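带娃回国坐长途飞机，随身行李到底怎么收？

版块：亲子出行
标签：长途、两岁、随身包

楼主 一只胖海豚

下个月带儿子飞回去看外婆，两岁四个月，中间转一次机，光第二段就要10个小时。我现在每天晚上等他睡了就开始摊东西，摊了一客厅，然后又全塞回柜子里去，完全没头绪。

我妈的意思是吃的多带，别的到了再买。我老公的意思是什么都别带，一个平板下满动画片就完了。我两个都不太信。上次飞短途，平板看到第三集他就烦了，开始用脚踢前面的座椅，前面那位大哥回头看了我四次，我脸都烧起来了。

所以想问问飞过长途的各位：玩具带几样？大的小的？绘本要不要？还有转机那几个小时你们都在干嘛？

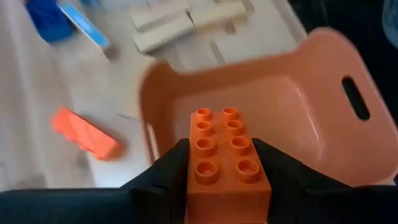 随身包我现在定的是一个双肩包加一个小布袋，布袋挂座位前面，专门放他随时要拿的东西。双肩包放尿布、两套换洗、湿巾、药。纠结的就是这个布袋，巴掌大的空间，放什么都觉得浪费。我初步想法是放几块大颗粒积木，就那种橙色的八个圆点的，两排四个，个头大，掉座位底下好找，他也塞不进嘴里。小颗粒的我是不敢带，上回在Kobori那家亲子餐厅掉了一块，我趴地上摸了十分钟。但积木硬邦邦的，占地方，带多了包就鼓，带少了又搭不出东西，真的很烦。

2楼 Loubna Hegazy

飞过三次带娃长途的来答。积木可以带，但别指望它撑超过半小时。小桌板有点斜，搭高一点就滑下来，滑一次他笑，滑五次他就哭了。我家最好用的是贴纸，那种能反复撕的，一大张100个，贴窗户贴扶手贴我脸上都行，下飞机前撕干净就好。

吃的听你妈的，真的多带。不是他饿，是嘴里有东西的时候他不叫。

3楼 熬夜冠军

楼上说贴纸我举双手反对哈哈哈，我女儿把贴纸贴到隔壁阿姨的羊毛开衫上了，撕下来带毛，阿姨脸都绿了。

我投平板一票。平时家里不让看，攒着，上飞机才拿出来，效果翻倍。楼主你儿子看到第三集就烦，是不是平时看太多了？

4楼 一只胖海豚（楼主）

回3楼：没有看太多啦！平时周末才给看一集。他就是坐不住，看到里面的小狗跑他也要跑。

回2楼：贴纸我记下了，我去看看有没有静电的那种，应该不粘毛吧？

5楼 Yevhen Ostapchuk

说个不一样的。我们家两个孩子，每次都是新玩具，拆都没拆过的，用纸包好，隔一小时给一个。拆包装本身就能玩十几分钟。不用买贵的，我在Zanstead那边的折扣店买的，一包下来也没多少钱。旧玩具带上去他看一眼就扔。

转机的时候就让他们走。别坐推车，走，累死他们。登机口到登机口来回走，走到他自己要抱为止。

6楼 Shaimaa Abdel Rahman

不太同意5楼的全买新的。我儿子认生得很，到了陌生地方就要抓着熟的东西，全是新的他反而闹。我们是一半一半，睡觉的兔子一定要带，命根子，我还买了只一模一样的备着。

另外隔一小时拆一个，10个小时就是10个，你包里还装得下尿布吗……

7楼 Yevhen Ostapchuk

回6楼：他总要睡觉的吧！我从来没拆完过，最多拆到第五个。小玩意儿，手掌那么大的，不占地方。

8楼 熬夜冠军

你家孩子飞机上会睡？？羡慕哭了。我家那位从起飞嗨到落地，取行李的时候秒睡，我一手抱她一手拽箱子，狼狈死了。

9楼 Bouchra Benkirane

楼主，买座位了吗？满两岁要单独买票的，你儿子两岁四个月，应该是有自己座位的，那就尽量选靠窗那边两个连着的，你坐外面，他跑不出去。别选最前排，前面是宽敞，但起降的时候包全得放上面去，你那个小布袋也挂不了。我吃过这个亏，降落那二十多分钟手上啥都没有，给他唱歌唱到嗓子哑。

还有药。退烧药、体温计放随身包，别托运。

10楼 一只胖海豚（楼主）

啊啊啊我选的就是最前排！还加了175块钱的选座费！我当时想着腿能伸开，他也踢不到人……现在去看看能不能改。

11楼 Anas Naciri

最前排不一定要改吧。踢不到前面的人这一条就值回票价了。布袋起飞前收上去，平飞了再拿下来，也就麻烦两次。我倒觉得降落的时候给个吸管杯让他喝水就行，耳朵也舒服点。

绘本带一本就够，挑翻翻书，别挑故事长的，飞机上吵，你念得口干他也听不清。

12楼 Loubna Hegazy

11楼说得轻巧，平飞了安全带灯一直亮着不让站怎么办，我碰到过，亮了一个多钟头。反正我站9楼，改。

13楼 路过的茶叶蛋

歪个楼，有人用过Ultham那个充气脚垫吗？看到有人推荐说铺上孩子能躺平，想入又怕航空公司不让用。

14楼 Bouchra Benkirane

回13楼：看航空公司，有的明确不让，先打电话问清楚再买。我朋友带上去被收起来了，白背一路。

15楼 一只胖海豚（楼主）

来汇报一下，客服说后排还有两个连座，换过去了，选座费能不能退要等周一给答复。

布袋目前的阵容：一本翻翻书，静电贴纸一张，拆包装的小东西四个（谢谢5楼，我今晚就包），积木减到六块，他那条旧毛巾。吃的单独一个盒子，我妈已经在列单子了，单子很长。

我老公还是坚持他的平板。行吧，也带，放他包里，他背。

16楼 Shaimaa Abdel Rahman

毛巾有备用的吗？

17楼 一只胖海豚（楼主）

……没有。那条洗得都快透光了，买都买不到一样的。要不我剪成两半？

18楼 熬夜冠军

千万别当着他面剪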